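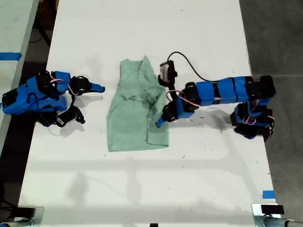
Trordale > Get involved > Calls and vacancies

Last updated: January

Wanted: 27 people to wear, wash and mend with us

Do you have a favourite T-shirt that has gone thin at the elbows, baggy at the neck or grey in the wash? Do you keep it anyway? Then we would love to hear from you!

The Trodden project is looking at how ordinary clothes age in ordinary homes. We want to know what happens between the day a shirt comes home in a bag and the day it ends up as a duster, and we think the best people to tell us are the ones doing the wearing. Last year's postal survey brought in 2,139 replies, many with long notes squeezed into the margins (thank you, we read every one), and they left us with far more questions than we started with. Why do some people iron everything and others nothing at all? Who taught you to sew on a button, if anyone did? How do you decide that something is too far gone?

So now we're doing it properly, over 21 weeks, with a small group and a lot of tea.

What you'd be doing

You choose three things from your own wardrobe that you wear often. One has to be a cotton top of some kind; the other two are up to you. Socks are very welcome, as hardly anyone offered us socks in the survey.

You keep a short diary of when each one is worn, washed, dried and repaired. It takes a couple of minutes, on paper or on your phone, and spelling doesn't matter a bit. Once a month you bring your three things to our workroom on Mahasneh Street, where we look at seams, colour and stretch, ask how it's been going, and give them back to you the same evening.

There are also mending evenings every Friday from 6.30 pm. You don't have to come, but the first group enjoyed them so much that several people carried on after their part was over. We have thread in more colours than we know what to do with, two sewing machines and a very good darning mushroom.
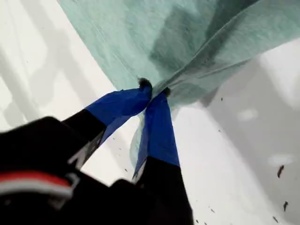
Mint-green cloth on a white surface, bunched and creased.

Who can take part

Anyone over 18 who lives in Trordale or Pridon and does at least some of their own washing. You don't need to be able to sew. We'd be especially glad to hear from people who use a launderette, people who wear a uniform for work, and anyone sharing a machine with a big household, as all three were thin on the ground in the survey.

Sadly we can't take people who work for a detergent or washing machine company.

What you get

£500, paid in three parts, plus bus fares to the workroom. You'll also get a mending kit to keep and a copy of everything we write up at the end. If you have to drop out halfway, you keep what you've been paid so far.

How to apply

Send us a few lines about one piece of clothing you can't part with. A photo is nice but not needed. Tell us which evenings you can manage and whether you'd need step-free access (the workroom is on the ground floor, the toilet is up four stairs, and we can arrange the other building if that's a problem).

You can email, ring or drop a note through the door on Mahasneh Street. We reply to everybody, usually within a fortnight.

Contact us | © Trodden, Trordale | Back to top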